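Guest Guides | Arrival & Rooms
Print this page | E-mail this page
14 shares | 3 comments

KNEATH HOUSE GUEST MANUAL
Section 3: Setting up your suite on arrival

This section covers the self check-in suites in the Lelberg wing. If you are staying in the main house, the front desk will do all of this for you and you can skip to Section 4.

Before you start

You will need your booking confirmation, the phone number you gave when you booked, and the key card from the lockbox at the wing entrance. Suites are ready from 3 p.m. If you arrive earlier, leave your bags in the luggage room to the left of the courtyard gate and use the garden or the pool bar until then.

Note: The gate on the lake road is for deliveries only. Taxis from the ferry landing often stop there by mistake. Ask the driver to go on to the upper gate, or you will have to carry your bags up 200 steps.

3.1 Getting in

1. At the lockbox, press the star key and enter the six digits on your confirmation. The door of the box drops open.
2. Take out the envelope marked with your suite name. It holds two key cards and a paper map of the grounds.
3. Close the lockbox door until it clicks. It does not lock by itself.
4. Hold a key card flat against the reader beside the wing door. Wait for the green light, then push. The door is old and heavy and needs a firm shove near the handle.
5. Take the stairs or the elevator to your floor. The elevator fits three people, or two people with large suitcases.

If the reader shows a red light twice, turn the card over and try again. If it still shows red, call 554 from the house phone next to the door.

Caution: Do not keep the key card in the same pocket as your phone. Replacement cards are free, but you will have to walk back to the main house to get one.

3.2 Turning on power and air conditioning

1. Put one key card in the slot just inside the suite door. Lights and outlets come on after a few seconds.
2. Close the terrace doors and all the windows. The air conditioning will not start with any of them open.
3. Press the snowflake button on the wall panel.
4. Use the up and down arrows to set the temperature. The panel is set to Celsius. To change it, hold both arrows together until the letter changes to F.

The system is quiet and takes a while to cool the larger rooms. In the evening most guests turn it off and open the terrace doors instead, as there is nearly always a breeze off the lake after 8 p.m.

Note: The refrigerator and the bathroom outlet stay on when the card is out of the slot, so you can leave a razor or toothbrush charging when you go out.
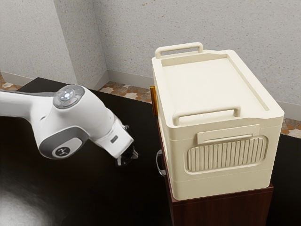

White robotic arm and cream-colored storage box on a dark wooden stand (computer rendering).

3.3 The safe

The safe is on the lower shelf of the closet and is large enough for a laptop.

1. With the door open, enter any four digits.
2. Press LOCK. The display shows your digits for a moment.
3. Close the door and turn the knob to the right.
4. To open it, enter the same four digits and turn the knob to the left.

After three wrong tries the safe stays locked for 15 minutes. Calling the desk does not shorten this. If you have forgotten your code, a member of staff will open the safe with you in the room and will ask to see your passport.

3.4 Bath and hot water

The wing was built in stages and the plumbing follows the building. Hot water reaches the upper suites more slowly than the lower ones.

1. To fill the tub, turn the left tap fully open and let it run until the water is hot.
2. Open the right tap a little at a time to bring the temperature down.
3. To use the hand shower, pull up the small lever between the taps. Push it down again before you turn the water off.

Caution: The water from the left tap can be very hot. Always check it with your hand before getting in, and do not leave children alone in the bathroom.

Tap water is safe to drink throughout the property. It comes from a spring above the village and tastes slightly of iron. Bottled water is in the refrigerator and is refilled each morning at no charge.

3.5 The terrace

Every suite in the Lelberg wing has a terrace facing the lake. The Jalar suite also has a plunge pool, which has its own instructions on the back of the terrace door.

1. Release the shutters by lifting the iron hook in the center, then push them outward until they meet the wall.
2. Turn the catch on each side of the wall so that the shutters cannot swing back.
3. To open the awning, turn the crank handle counterclockwise. Stop when you feel it go stiff.
4. Wind the awning back in before you go to dinner or leave the property.

Caution: Wind picks up quickly on this side of the lake, above all in the afternoon. An open awning can tear or pull away from the wall. In November and through the winter the awnings are taken down and the hooks are left empty.

Cushions are in the bench under the window. Please put them back at night – the dew is heavy, even in summer.

3.6 Ordering breakfast

Breakfast is served on the lower lawn from 7:30 to 10:30, or on your terrace if you order ahead.

1. Fill in the card on the desk. Mark one time and as many dishes as you like.
2. Hang it on the outside door handle before midnight.
3. To change an order in the morning, call 554 at least half an hour before your chosen time.

Note: Lemon cake and fig rolls come from the kitchen in small batches. If you want either, mark it on the card, even if you plan to eat on the lawn.

3.7 Wireless internet

1. Choose the network called KNEATH-GUEST.
2. When the sign-in page opens, enter your suite name and the password 1192.
3. Tick the box and press Connect.

The sign-in lasts for your whole stay. The signal is good in the rooms and on the terraces and weak in the lemon garden. There is none at the boathouse.

If something does not work

No lights: push the key card all the way down in its slot.
Air conditioning stops after a minute: a window or terrace door is not fully closed. Check the small window in the bathroom first.
Television shows a blue screen: press SOURCE on the remote, then 1.
Elevator does not come: check that the inner gate was closed on the floor above.

For anything else, call 554 at any hour.

Next: Section 4, Dining, the Boathouse and the Village Shuttle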